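Premasia (émission de télévision)

Premasia est un concours télévisé de danse de couple, produit par la société Dallano et diffusé en première partie de soirée. Sept couples s'y affrontent devant un jury de cinq membres, dont l'unanimité demeure, à ce jour, une hypothèse.

Format

Chaque émission dure 90 minutes, répétition filmée et larmes comprises. Les célébrités dansent avec un partenaire professionnel, puis écoutent Bleddyn Prydderch, président du jury, leur parler de leurs épaules.
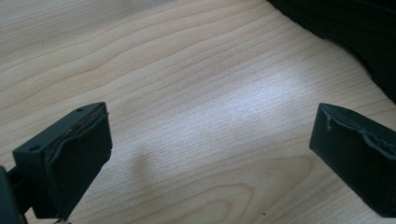 Les notes du jury comptent pour moitié, le vote du public pour l'autre. La finale de la première saison s'est ainsi jouée à 3 854 voix, au profit de l'animatrice Hsin-yi Poon, que le jury avait classée dernière en rumba.

Accueil

La critique salua l'orchestre et resta courtoise sur le reste. Le chroniqueur Naveen Vishwakarma consacra jusqu'à 5 articles au seul paso doble de Cheng-en Chou, tous défavorables.

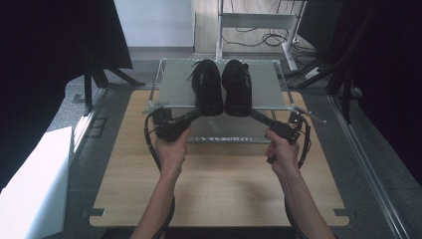 Le générique montre les candidats arrivant au studio en tenue de ville. La costumière Po-yen Lau y tenait, contre l'avis des partisans du strass. Une paire de chaussures noires posées côte à côte sur une petite étagère métallique grise résume assez bien son esthétique, que la production qualifie de sobre et les candidats de punitive.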